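Gripper closes too hard (or not at all) after planner update, same code worked in October

Posted by Yuzhen Xu
August 2020
Tags: motion planning, grasp control, force threshold, Tudia

Hi all! Long-time reader, first question, so go easy on me.

I'm running a single arm with a two-finger gripper on food pick-and-place. The planner is Tudia, the grasp poses come from a little perception node I wrote on top of the Fellenel depth package, and a Python script glues it together (badly, I know). The whole thing ran fine last October. I shelved it, came back, updated everything in one go like a fool, and now the last bit of every grasp is a coin flip.

The approach is lovely. The arm swings over, drops down vertical, no complaints. Then I send the close command and one of 2 things happens. Either the fingers shut as if they're grabbing a wrench and I get a dent in whatever I'm picking up, or the script decides it already has the object and lifts with nothing in the fingers. I logged 18 tries with the same target pose and got a pretty even mix of both.

I've already recalibrated the camera to the base, and the pose the perception node publishes looks right when I overlay it on the point cloud. I also went back to the old force threshold, no difference. My current test item is a soft roll-shaped thing with topping on a blue plate, and I go for the end of it instead of the middle.

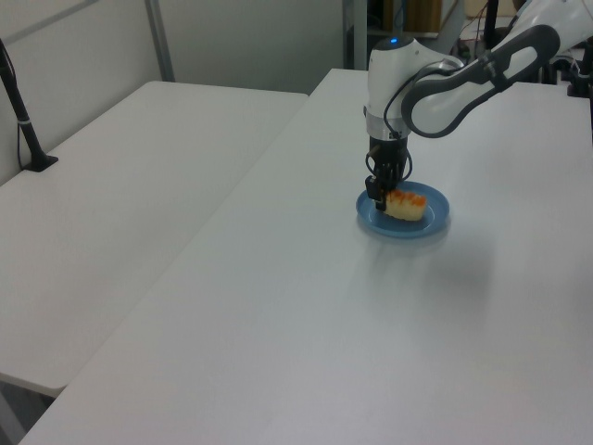
Alistair Lindsay wrote back that he'd stop looking at the force threshold altogether and check when the force reading gets zeroed. His whole reply is below, since I asked him to put it on the page so others can find it.

Is anyone else seeing this on the new version? And is there a sane way to log the planner and the gripper on one clock? Mine drift apart and I can't tell which event came first.

Alistair Lindsay
OK so, longer version. The older Tudia waited for the arm to settle before it handed over to the gripper controller. On my setup the new one hands over as soon as the last waypoint is inside tolerance, and the arm can still be moving a hair at that point. If your script zeroes the force reading right then, you bake that motion into your zero. Sometimes it's too high, sometimes too low, and there are your two failures.

Try this before anything else: after the planner reports done, poll joint velocity until it stays under your limit for 10 cycles in a row, then zero, then close. Don't use a plain sleep. I did that for months and it bit me every time I changed the speed scaling.

Also look at your "got it" check. If it only looks at force, add finger width. Force over the limit with the fingers nearly shut means you've got air.

For the clock thing, stamp both messages in the same process when they arrive. It's a bit crude but you'll at least get the order they reached you.

gaillard_fan
same here, rolled back and it went away. no idea why

grirnier77
Are you sure it isn't the collision padding? I had a planner that kept stopping short because the plate was in the collision scene with fat padding, and it would call that "goal reached" when the tolerance was loose. Print the final pose error. Mine had 2,553 lines of warnings about it in the log and I'd been filtering warnings out. Might not be your problem if the approach looks good, but it takes a minute to check.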